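Wanted: sorter and packer, returns bench (part-time)
Ollow, the place where other people's online shopping comes home 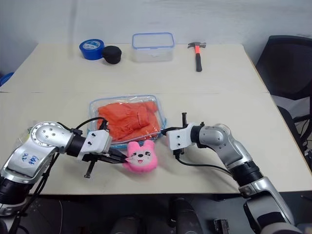

We are looking for one more person to work the returns bench, four mornings a week, starting in October. Ollow handles returned goods for a few dozen small shops. A parcel arrives, somebody opens it, and that somebody decides what the thing is, what state it is in and where it should go next. We would like that somebody to be you, as Dennis Cropper is moving to goods-in and has been cheerful about it in a way the rest of us find hurtful.

The range is wide. In one morning you may handle an orange top in a plastic bag, a pink soft toy with pointed ears, a claw hammer and a food container with a blue-rimmed lid. There is no theme. People who need a theme tend to last until the second tea break.

What you would be doing

Opening parcels, checking the item against the slip, and noting anything missing or damaged. Slips often disagree with items. The item wins.

Refolding clothes so that they go back in the bag they came in. Marlene Meireles will show you her method on your first Monday. It is better than yours.

Finding the other half of things. Lids turn up without pots, and pots without lids, sometimes a fortnight apart. Small round black objects go in the tray marked "Lid?" until claimed.

Putting the tape back where you found it. We have lost whole afternoons to this.

On a normal shift the team clears 400 items between us. You will not be expected to keep up at first, and we don't put anyone's score on the wall.

What we need from you

Tidy hands, reasonable patience and legible writing. You should be able to stand for a couple of hours at a stretch, though there are stools, and lift a box of up to 9 kilos. Warehouse experience is welcome – so is having run a jumble sale, a lost property office or a house with teenagers in it. Strong opinions about cardboard are fine if kept to breaks.

Hours and so on

28 hours a week over four days, 7 am to 2 pm, with a paid half-hour break. You get 36 days' holiday pro rata, bank holidays included. Training is paid. The kettle is good and the biscuits are communal, in theory.

How to apply

Send a short letter to Anika Lindqvist at the Ollow front office, or hand it in at the desk any weekday before noon. No CV needed. Tell us what work you have done, which mornings you can't manage, and about something you once packed that was an awkward shape. Anika reads every letter and replies to all of them, usually within the week.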